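4.2 Leftovers and the end of the meal

Plate waste is usually weighed. We weighed too, in both lunchrooms, but weights alone miss why people stop eating, so this section leans on the diary entries and the follow-up talks. Diaries were kept for 2 weeks at Pindavon and Dramani, with 50 people starting and 40 handing in something we could use. The other ten dropped out, mostly in July, mostly vacation.

Rice was the item named most often. Not soup, not vegetables. People who served themselves blamed the size of the scoop; people who were served blamed the server. Either way the rice stayed. A diner who has finished the side dishes has nothing left to eat the rice with, and several entries say just that ("no more sauce, stopped"). Fig. 3 has a tray with most of a plate of rice still on it, a wrapper at the plate's edge and a tissue beside it.
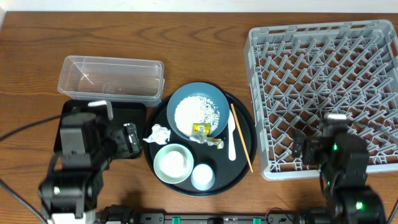
Jingyi Liang, reading an early draft, objected that we treat all rice left behind as a mistake in portioning. In her view some diners leave a little on purpose, out of manners learned at home, and a smaller scoop would only mean a smaller remainder. Fair point. We went back to the entries and found manners given as a reason at Dramani but hardly at Pindavon, where the talk was of time – the line is long, the break is short. So portioning may help one site more then the other. We can't settle it with this data.

Second issue, sorting. At both sites diners are asked to scrape food into one bin and drop paper and wrappers in another. Small stuff gets in the way. A tissue on a tray is easy to miss, a wrapper stuck under a bowl more so, and once it is in with the food the whole batch may be refused by the composter. Wusel, the sorting guide we used for coding, puts tissues with paper if dry and with food if not, a rule that confused our diarists no end. Fig. 4, upper left: crumpled paper and a snack wrapper in a clear container.

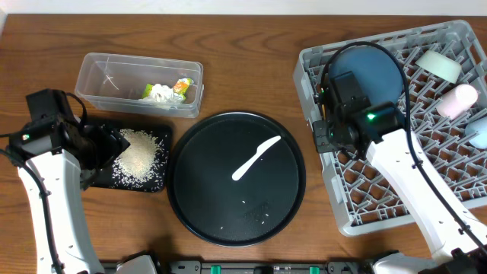
The rule should be dropped, Dwayne Mercado wrote back on the same draft, and every tissue sent to food waste, since no one with a full tray and a line behind them is going to stop and feel if it is damp. We tend to agree, though composters differ on what paper they take and we did not ask them.

Timing also matters, breifly. Entries written on the spot list more small items than entries written in the evening, when wrappers and tissues are mostly forgotten and only the food is recalled. Judanano, the diary app, stamps each entry, so late ones could be pulled out and coded apart. Rice counts held up. Wrapper counts did not, and those in the next section use same-hour entries only.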